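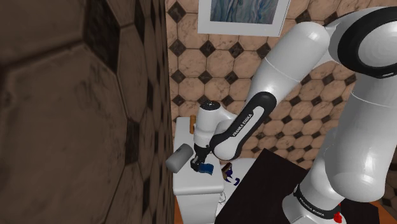

Dorottya Bozsik

Minutes of the owners' meeting, Dudeck House
Sat 21 May, ground floor meeting room

Present: Vendula Danko (chair), Henrique Paiva, Sándor Lakatos, Dorottya Bozsik (minutes). Apologies: Katalin Antal.

1. Minutes of the March meeting
Approved with one correction. Under item 4, "supply riser" should read "waste riser."

2. Water pressure, upper floors
H. Paiva reported that the pressure reducing valve in the basement was replaced in April. Readings on the top floor are now stable in the evening. Morning readings are still low in the two apartments at the north end. Bunnag will check the branch valves on that side and report in writing. No further spending approved until the report is in.

3. Bathroom refurbishment, terms for owners
The draft terms were read and amended as follows.
3.1 Owners give 30 days' written notice before work on floors or tiled walls.
3.2 Waterproofing is to be inspected before tile is laid. Patterned tile, octagon and diamond layouts included, is at the owner's choice and expense.
3.3 Toilet tanks may be replaced without notice — the shutoff valve may not.
3.4 Access panels to the riser must remain removable.
S. Lakatos asked whether 3.4 applies to work already finished. The chair ruled that it applies from the next leak or the next sale, whichever comes first. Adopted, S. Lakatos abstaining.

4. Riser replacement, quotes
Two quotes received, from Plirkus and Nenico. Plirkus quotes eight working days with water off from 8 to 4. Nenico quotes a shorter period but leaves out making good the walls. V. Danko will ask Nenico to requote on the same basis. Decision deferred.

5. Meter reading
Sub-meters will be read by the owners and the figures left in the lobby box. The form needs a line for the meter serial number. D. Bozsik to revise it.

6. Other business
K. Antal had asked by email for the stair light timer to be lengthened. Agreed. H. Paiva to adjust it.
The bicycle rack was raised again and held over.

Next meeting: date to be posted in the lobby once the Nenico quote is received.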